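Search questions, topics or members
Search

Home robots: is anything out there that can put things away yet?

Posted June 13, 2025 by Cremilda Sales

My mother-in-law saw a video of a robot folding a towel and has decided the age of housework is over. She now wants to know which one to buy. She has asked me to find out, I suspect as a way of suggesting something about the state of my kitchen.

So, a real question for people who know more than I do. I am not after a vacuum. We have a vacuum, it lives under the sofa and eats one sock a month. I mean a machine with some kind of hand that can do the following:

- take the toys off the living room floor and put them in a box
- put leftovers in a container and get the lid on
- put pots back in the cupboard where they live
- wipe a table without relocating everything on it to the floor

I have two kids and a dog. The budget could stretch to $3000 if the thing really worked, because that is what we would save by not having the same argument every night until September. I also have a brother who runs a small packing business and would like to know the same thing for his shop, where the job is putting assorted items in boxes and closing them. It sounds to me like my list with better lighting.

Can anything do this today? If the answer is no, how long do I have to keep doing it myself? Please use small words. I will be reading the replies out loud at dinner.

Answer 1

No. Buy bins.

Long version: we bought the Hevudard countertop helper for my dad. It picks up a cup if you put the cup where it likes cups to be. By the time you've carried the cup over there you could have washed it, dried it and had a lie down. It went back in its box after 39 days and the box is now the most useful part. Holds all the dog's toys.

Answer 2

Simão Quintela

The first reply is right about the bins, but you asked a fair question and it deserves more than a no.

I do hand-tool demonstrations for a training project at Sampaio. In plain terms, I sit at a table with a gripper in each hand and do small household jobs with them, over and over, so that a machine may one day do them without me. My own kids believe this is a made-up job. I have put a lot of things into a lot of containers, so I can tell you about your list from the gripper end of it.

Start with the toys, as everyone thinks that one is easy. A hard toy with flat sides is the kindest thing you can give a gripper. A Rubik's cube is lovely. The sides are parallel, it doesn't squash, and you can come at it from more than one direction. A stuffed animal is another matter. It has no sides. You close on what you think is the body and get a pinch of fur, or you take it by one ear and the rest of it swings about like a drunk on a rope. If it's holding something, so much the worse. You, with your hands, sort this out without looking while shouting at the dog. With two stiff fingers you have to think about it every time.

Then there is fitting the stuff in. A soft toy fills whatever room it's given, and whatever goes in second has to share. A person squashes the bear a little and tucks the block in beside it. The squashing is the clever bit. It takes some idea of how hard is enough, and you have been practicing that since you were a baby.

A toy box at home, mind you, is big and forgiving and has no lid worth the name. So the toys on the living room floor are the item on your list I'd bet on first. There are machines in labs that can manage a good share of it on a nice flat floor. I wouldn't want to see one meet your two kids. 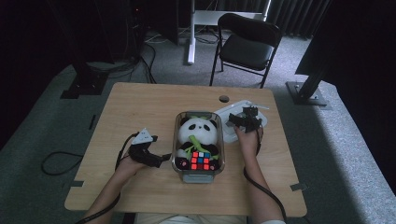
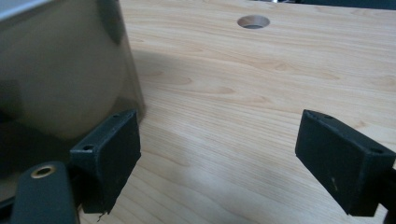
Same table both times.

Lids are where I lose my good manners. A lid is flat, it lies on the table, and a flat thing lying on a table gives you nothing to get hold of. You do it by sliding it to the edge, or getting a fingernail under the rim. Grippers don't have fingernails. Then it has to be the right way up, lined up at all four corners, and pressed down at one side and then the other until it seats. You know it has seated because you feel a click. A machine with no sense of touch in its fingers presses and hopes. I have seen one press and hope until the container shot off the table, and the room went very quiet.

Pots. Shiny things bother cameras. A polished pot shows the camera a bent little picture of the whole room, and the machine has to work out which part is pot and which part is window. Glass is worse in its own way, as you mostly see what's behind it. A cupboard adds the dark, a door, and other pots to knock over. I'd put that well behind the toys.

Wiping. A clear table can be wiped today by more than one machine. Wiping around things is harder, and deciding whether the thing should be there at all is harder again. Is that a drawing or is it trash? I've been married a long time and still get that one wrong.

So to your actual question: at $3000, for your list, in your house, I don't know of anything I would tell you to buy. What you can get for that money does one job, in one place, with things it has met before. If someone shows you a video of a machine doing four jobs, ask three things:

Was a person steering it from the next room?
How many tries did it take?
Is the video sped up? Look at any clock, or any human walking past behind it.

None of those means it's a swindle. A person steering it is how a lot of this gets taught. But it isn't what your mother-in-law has in mind for her money.

Your brother is in better shape than you are, by the way. A shop can decide what arrives at the table. If he packs the same 5 items all week, in the same box, turned the same way, there are arms that will do it all day and never ask about lunch. If he packs whatever came in the door that morning, he has your problem and should hire a teenager. The closing of the box is the same story. Cardboard flaps and a tape machine were solved long ago. Snap lids, see my remarks above.

As for how long, people in my line say 4 years about nearly everything, and they've been saying it for longer than that. I wouldn't plan the kids' chores around it.

Answer 3

Disagree with both a bit. Zandport has a warehouse near me and they have arms on one line, and I've watched them. They are good!! They do use suction cups though, no fingers. So soft toys are in plastic bags and the arm just grabs the bag. Maybe bag everything in your house? lol

Also my cousin has a preorder in for the Vadura one, the one on wheels. He's been told September. He was also told that last year, but it was a different September.

Comment from Cremilda Sales

Thank you all. Read out loud as promised. My mother-in-law says Mr. Quintela sounds like a man who doesn't want to lose his job, and that she will wait for the Vadura.

Simão, one follow-up. You said toys first. If I made things easier for the machine — same box, same spot, clear floor — would one of the cheaper ones cope? Or by then have I tidied the room?

Reply from Simão Quintela

By then you have tidied the room. That's most of the trick in the shop as well, and they pay an engineer to do it.

If you want to try something this weekend that costs nothing, get a pair of kitchen tongs for each child. Tongs only, no hands, one stuffed animal and one hard toy each, into a box with a snap lid. Let them put the lid on with the tongs too. You'll get some idea of where the machines have got to, and the floor will be clear by bedtime, or at least the part of it with four toys on it.

Your mother-in-law is welcome to a pair. Use the kind with rubber ends, the metal ones scratch.

Comment from Cremilda Sales

We did the tongs. Toys went in fine after some shouting. The lid is behind the fridge. The dog was very interested throughout and I'm told he counts as an unplanned obstacle.

Leaving this open in case anybody has tried one of the wiping machines on a table with crumbs stuck in jam. Not fresh jam. Breakfast jam, at dinner time.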